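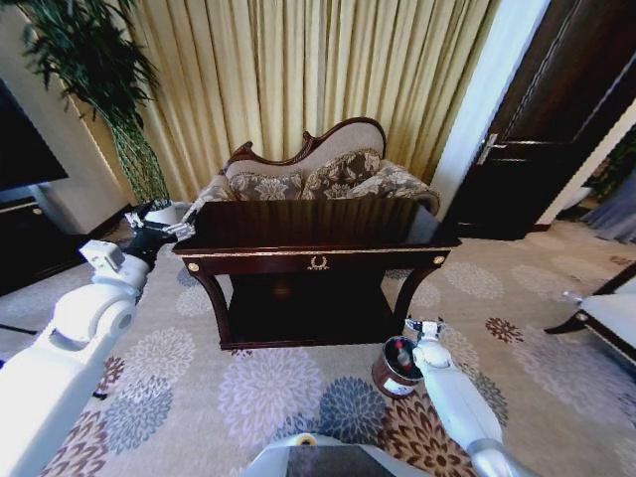
Sitting room, console table and settee. Can on the carpet by the right table leg.

4th September

Second stretch of floor pickup with the Harna unit in the sitting room. Fathima on the handset, me writing. Howlader wants to know by December whether the evening reset of the guest rooms can go down to one attendant, so we are timing the whole job and not just the grasps.

Small items on the carpet are the slow part. Pattern here is large medallions in lavender, blue-gray and brown, and the detector keeps proposing flowers as objects. Raised the depth threshold to 3 mm, fewer false picks, but thin things like coasters now get skipped. Left it there for today. Can lying on its side next to the table leg is a fair test: the right gripper has to come in low and stay off the curved leg. Speed capped at 300 mm/s near furniture. Do not raise it in this room.

Glossy tabletop still gives bad depth with the window behind. Try again with the lamps only.

Talked to Vesela Papadopoulos, who runs the evening shift. Her points, as she gave them:
- Bending is what wears people out, so floor pickup is worth having even if it is slow.
- Cushions and curtains she would keep by hand. Guests notice those.
- Two of her people have been asked to watch the unit and do their own rooms as well. That does not work. Every stop means walking back.
- They want to know who answers for a scratched table. I had no answer. Asked Prumis for it in writing.

Fathima thinks the watching should be a paid task on the rota with its own line. I agree, will put it in the note to Howlader.

Log is run 391. Gripper pads on the right side due for a change before the next one.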